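Soltley Member Outreach 6: review for plan administrators

Reviewed 20 May 2019

Soltley Member Outreach is a contact-management module for extended health and drug plans. It sits on top of an existing enrolment system, pulls a nightly extract, and builds call and mail lists for members who are overdue for a screening, a refill or a coverage renewal. We ran version 6 against a test population of 781 member records, part of them deliberately malformed, on the Clovon claims platform.

Installation. The connector for Clovon is supplied and needs a service account with read access to eligibility, claims and provider tables. Field mapping is done in a spreadsheet that is uploaded and validated. Error messages in the validator give the row but omit the column, so a bad date format in a wide file takes longer to find than it should. Provincial health numbers were accepted in all formats tested, including those with a version code.

List building. Rules are written in a form with drop-down operators and can be nested four deep. A rule that excludes members already contacted in the current quarter worked as documented. A rule based on dependant age did not recalculate on the birthday itself and caught up the following night. The default batch is 100 members and can be changed only by an administrator.

Contact log. Each attempt is stored with a channel, an outcome code and a free-text note. There are 20 outcome codes, and custom codes can be added but not reordered. Notes are searchable. French accents display properly on screen and are dropped from the CSV export, a known defect listed for correction in October.

Reporting. Standard reports cover reach rate, completed contacts and disenrolment by employer group. The Alell module reports the same measures and lets the user change the denominator; Soltley fixes it at members active on the first of the month. Plans with heavy mid-month enrolment will see a lower reach rate in Alell for identical data. The denominator should be stated in any figure sent to a sponsor.
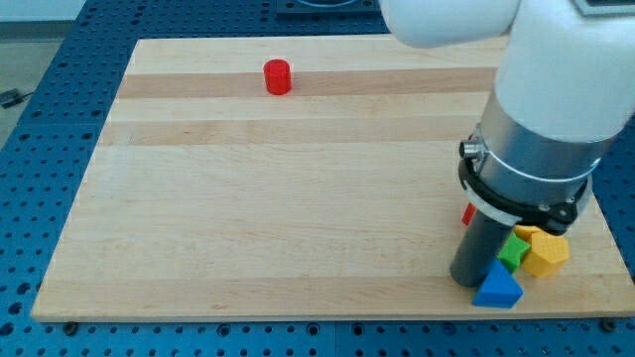
Does the module keep a member's contact history when they move from one employer group to another?

The history follows the member identifier, so it is retained as long as the new group is loaded under the same carrier. A transfer between carriers creates a new record, and the two have to be merged by hand.

Support. Tickets are handled by Ratanaporn, the reseller for Canada. Both of ours were answered within one business day. Telephone support is a separate line on the licence.

Suitable for: single-carrier plans with a stable enrolment file.
Less suitable for: multi-carrier administrators, or any office that depends on bilingual exports.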